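Projektbericht Sportwissenschaft, Seminar »Spielanalyse im Amateurbereich«
Mwanaisha Odera, 18. Februar 2018

Eigentlich wollte ich ja über Handball schreiben. Aber dann hing am schwarzen Brett ein Zettel, dass die Softballdamen vom SC Hiltemmont jemanden suchen, der ihre Spielbögen aus der letzten Saison auswertet, und ich dachte mir: warum nicht! Von Softball hatte ich bis dahin null Ahnung (ich wusste, dass man einen Schläger braucht), und die ersten beiden Nachmittage gingen komplett dafür drauf, die Kürzel in den Bögen zu verstehen.

Meine Frage war ziemlich simpel: Lohnt sich der Bunt, also der kurz abgetropfte Ball, in dieser Liga überhaupt? Die Trainerin schwört darauf, die halbe Mannschaft hasst ihn. Im Fernsehen heißt es ständig, man verschenke damit ein Aus, aber das bezieht sich auf Profi-Baseball, und in Hiltemmont wirft die dritte Base den Ball auch mal ins Gebüsch.

Ausgewertet habe ich 39 Spiele, darunter die beiden Turniere in Lotgate und Medrano. In den Bögen standen 199 Bunts. Jeden habe ich in eine Tabelle eingetragen, mit Inning, Spielstand, Läuferinnen auf Base und Ergebnis. Bei manchen Bögen war die Schrift so schlimm, dass ich bei der Scorerin nachfragen musste – die konnte sie dann teilweise selbst nicht mehr lesen.
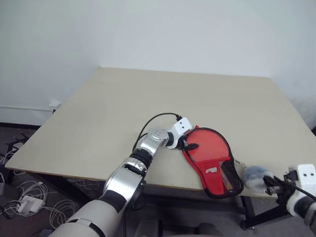
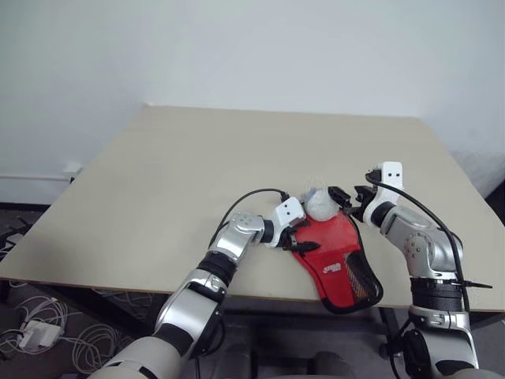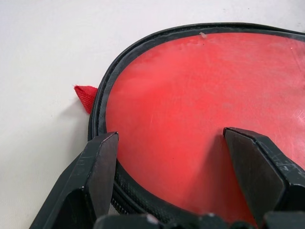 Jetzt zum Ergebnis. In 71 Fällen kam die Schlagfrau selbst sicher auf die erste Base, was ich ehrlich gesagt viel fand. Gegen Kallell klappte es besonders oft, deren Werferin kommt nach dem Wurf einfach langsam aus dem Kreis. Gegen Medrano dagegen fast gar nicht, die stehen mit den Eckspielerinnen so weit vorne, dass man ihnen die Hand geben könnte.

Spannend wurde es, als ich nach Spielstand sortiert habe. Bei knapper Führung wurde dauernd gebuntet, bei Rückstand kaum, obwohl die Erfolgsquote fast gleich war. Die Trainerin meinte dazu nur, bei Rückstand wolle halt jede den großen Schlag. Ob das stimmt, kann ich aus den Zahlen nicht ablesen.

Was ich anders machen würde: Ich hätte die Fehler der Verteidigung von Anfang an in einer eigenen Spalte erfassen sollen. So musste ich alles 2 Mal durchgehen, und im zweiten Durchgang waren einige Einträge plötzlich anders als im ersten. Die habe ich im Anhang gelb markiert. Außerdem fehlt mir der Vergleich mit normalen Schlägen in derselben Situation, dafür hat die Zeit im Februar neben den Klausuren nicht mehr gereicht.

Die Tabelle liegt dem Bericht bei, die Abkürzungen stehen auf dem ersten Blatt.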